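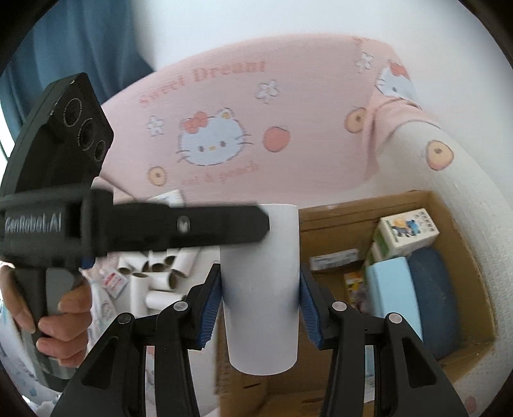 A nine-year-old reader from Grerthorpe wrote to us that she can pick up a roll without thinking at all, so why must a robot think so much about it?

It is a very good question. You do think when you pick something up, but your brain does it so quickly that you do not notice. A robot has no brain. It has software, and software must be made by people, one piece after another.

How does the robot know what is there?

The first piece of the software is called perception. This is a long word for seeing and understanding. A camera gives the computer a picture, but for the computer the picture is only a very big table of numbers. Each number says how bright or how colorful one small dot is.

Now imagine a white roll in front of a pile of other white rolls. Where does one roll finish and the next one begin? You see it at once. The software has to look for edges, for shadows and for the dark holes at the ends. If there is also an open box full of packages, and a pink cushion with a cat face on it, the software must learn that the cushion is not a thing to be packed.

How does it decide what to do?

The second piece is planning. The plan for one roll can be like this:

Go to the roll.
Open the fingers.
Put one finger on each side.
Close the fingers.
Lift.
Move to the box.
Open the fingers again.

It looks easy, but between these lines there are many small questions. Is another roll in the way? Is the side of the box too high? A good planner tries many paths inside the computer before the robot moves even a little — and this takes less time than you need to say "box".

How hard should it squeeze?

The third piece is control. Control software checks the fingers again and again, many times in one second. If the fingers press too much, a soft roll becomes flat. If they press too little, it falls down. Ridges on the finger pads, like the ones on the blue pads, can help with the grip, but the software must still choose the right moment to stop closing.

Who teaches the software?

Sometimes a person does. The person takes a gripper in the hand, one with two fingers like a robot's, and does the work with it. The movements are saved, and the software studies them later. At Trorkencombe, our learning project, we used nearly 3000 such recordings for a program with the name Asante. In September it could plan a path around a cup. Toilet paper took it longer, and we still do not know exactly why.

Try it at home

You need 2 wooden spoons and one paper roll. Hold a spoon in each hand and carry the roll to a box. Then ask a friend to tell you every movement in words, while you keep your eyes closed. Your friend is now the software!

Grunderwood Pages for Young Readers, Monday, April 21, 2025

We use cookies to remember your settings. By staying on this page you agree to this. Accept | Read more

Comments (2)

We did the spoons in class. My friend said "left" but she meant her left, so I hit the lamp.

Can the robot also feel if the roll is cold? Please write about this next time.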